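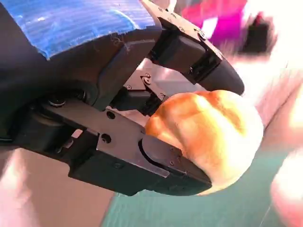

Soft Rolls, Pale Sides: A Talk With Thư Phan of Arkby

By Lâm Hứa
Saturday, May 3, 2025

Thư Phan starts mixing at 4 in the morning and was on her second coffee when I got to Arkby. The bakery sells a few loaves and a plain butter cake, but most people who come through the door want the soft rolls. They have a shiny golden-orange top with darker patches in it, and the crust goes pale toward the bottom. A lot of them have a crease across the top. I asked her about all of that, and about flour, milk, storage and what she would tell someone who bakes at home.

She has been making the same roll for six years. Before that she worked in the kitchen of a hotel, where the rolls came in frozen and her job was to warm them up.

"I warmed up so many rolls," she said. "They were fine. I started making my own at home because I wanted to know what was in them."

The dough

The recipe has changed less than I expected. It is flour, milk, egg, butter, sugar, salt and yeast. She cooks a small part of the flour with some of the milk first, until it turns into a thick paste, and lets that cool before it goes into the mixer.

"The paste is for keeping quality," she said. "The flour takes up more liquid when you cook it, so the roll stays soft into the next day. If you're going to eat everything the same afternoon you can skip it. I did skip it for the first year. Then customers told me the rolls were hard the next morning, and they were right."

She buys her flour from a distributor called Nông and has tried others. Protein content matters to her more than the name on the bag. With a weaker flour the rolls spread sideways and join up too much on the tray. With a very strong one they come out chewy.

"People ask for the brand and I tell them, but I also tell them to read the side of the bag. You want bread flour, an ordinary one. It doesn't have to be special."

Butter goes in last, once the dough is already smooth. She adds it in pieces and waits for each piece to disappear. I asked whether it could all go in together.

"You can. It slides around and looks terrible for a while and then it comes together. It takes longer. In a home mixer it can climb up the hook and you have to keep stopping."

She does not go by the clock when kneading. She pulls off a bit of dough and stretches it between her fingers, and if it thins out without tearing, she stops the machine. In June, when the bakery gets hot, she puts the milk in cold from the refrigerator and keeps the flour in the coolest corner of the storeroom.

Shaping

Each roll is 60 grams of dough. Every piece goes on the scale. I said I would have guessed that after six years she could do it by hand.

"I can get close. But if one is bigger than the one next to it, it bakes differently, and then a customer gets a bag with a big one in it and there's an argument in the car." She went on weighing while she talked. "The scale is fast. It isn't the slow part."

The slow part is the rounding. She cups a hand over the piece and moves it in a small circle on a bare bench, with no flour under it, so the dough grips the surface a little and the skin tightens. Toàn Kiều, who joined the bakery in the fall, does two at once, one under each hand. Thư still does one at a time and says hers are rounder. Toàn, at the other end of the bench, did not agree.

The crease is something customers bring up often. Some think it is a cut made with a knife. Others think the roll has been squashed.

"It's neither, most of the time," Thư said. "It comes from how the dough was folded, or from the seam being somewhere it shouldn't be. When I round them well the seam goes underneath and you don't see it. When I'm in a hurry it ends up on top, and in the oven the two sides puff up and you get a line between them. It tastes the same."

Does she throw those out?

"No. I used to put them aside for staff. Then a woman asked for a bag of the ones with the line because her son pulls them apart there. So now they all go out together."

Proofing

She proofs the rolls on the tray, close enough that they will touch once they have grown. The trays go into a closed cabinet with a pan of warm water in the bottom. She checks with a floured fingertip: if the dent fills back slowly and not all the way, they are ready.

Most of the problems she hears about from home bakers come from this stage. They follow the time in the recipe and their kitchen is colder than the kitchen of the person who wrote it.

"They write to me and say it's heavy, it's tight, it split on the side. I ask how warm the kitchen was. They don't know. Then I ask how big the rolls were when they went in, and they say the same as before, a little bigger. So that's the answer. Wait longer."

Too much proofing is less common at home, she said, and easier to live with. The rolls come out flatter, with a wrinkled top once they cool. She toasts those.

Color on top

The shine comes from egg wash. Thư beats whole egg with a spoonful of milk and a little salt and strains it, then leaves it to stand while the rolls proof. The salt thins the egg and it brushes on more evenly. She uses a very soft brush and goes over the top only.

"If it runs down the sides it collects at the bottom and sticks to the tray, and you get a hard brown edge. I want the side to stay light. The side is the soft part. When you press it, it should give."

The darker patches are where the wash went on heavier, or where a roll sat nearer the fan. She turns the trays partway through baking, which evens things out but not completely. Lụa Mai, who runs the counter, says regulars pick by color. Some ask for dark and some ask for light, and there are a few who want to point at the exact roll through the glass.

"I let them point," Lụa said. "It takes a minute. If there's a line I ask them to say dark or light, and they're okay with that."

I asked Thư about using milk alone in place of the egg. She does this for a batch on request. The top comes out matte and a bit softer, and the color is more even. Cream gives a result between the two. She has no strong opinion, except that sugar syrup brushed on after baking makes the bags sticky.

The oven

The oven at Arkby is a used one made by Prodau. It was bought from a restaurant that closed. The left side runs hotter. Thư knows this and puts the larger trays on the right, and she has given up on having it fixed.

"A man came twice. He was nice. It's still hotter on the left."

For a home oven, her advice is to bake rolls one tray at a time on the middle rack. If the tops get dark before the bottoms are done, lay a sheet of foil over them loosely. Take one roll out and look underneath. It should have some color there and feel light for its size.

When they come out she drops the tray once on the bench, from a low height, then moves the rolls to a rack. Left on the hot tray they sweat underneath and the bottom goes damp.

Cooling and bagging

Rolls are bagged when they are fully cool and not before. This is the rule at Arkby that gets broken most often, and Thư admits she is one of the people who breaks it.

"Somebody is standing there and they want them now. So I put them in paper and leave it open, and I tell them don't close it. Then they close it."

The shop sells rolls in bags of six, and singly. Cường Đặng drives the wholesale orders to two cafes and a school kitchen. He stacks the boxes no more than four high. He tried five once, and the bottom box arrived with every roll in it flattened on top.

"They came back up a bit," Cường said. "Not enough to sell for full price. The cafe made bread pudding."

A fresh roll can take more pressure than it looks like it can, according to Thư, as long as it has cooled. A warm one keeps whatever shape it is squeezed into. She picks them up by the sides with her fingers flat, and asks new staff to do the same and keep off the top, where the glaze shows marks.

Keeping them at home

Her instructions for customers are printed on a card by the register. Keep the rolls in a closed bag at room temperature and eat them within two days. Do not put them in the refrigerator, where they firm up quickly. Freeze what you won't eat, on the day you buy it.

To bring back a frozen roll, she lets it thaw in its bag on the counter and then warms it in a low oven for 5 minutes. A microwave works if the roll is going to be eaten right away. After that it turns tough.

Older rolls get split and fried in butter, cut side down. At her own house they are eaten with a fried egg, or with condensed milk if it's the kids' turn to choose.

What comes next

There is a whole wheat version in testing, which Thư has named Zumum, after a sound her younger daughter used to make while eating. It is part whole wheat and part white, with extra milk. She is not happy with it yet. The top browns too fast and the inside is a little dry. She plans to have it on the shelf in June if she can sort out the baking.

I bought a bag of the regular ones on the way out. Lụa asked whether I wanted dark or light. I said mixed, and she went along the shelf and picked them out.

Arkby opens at 6 every day except Monday. The rolls are usually out when the doors open, and a second batch goes on the shelf before lunch.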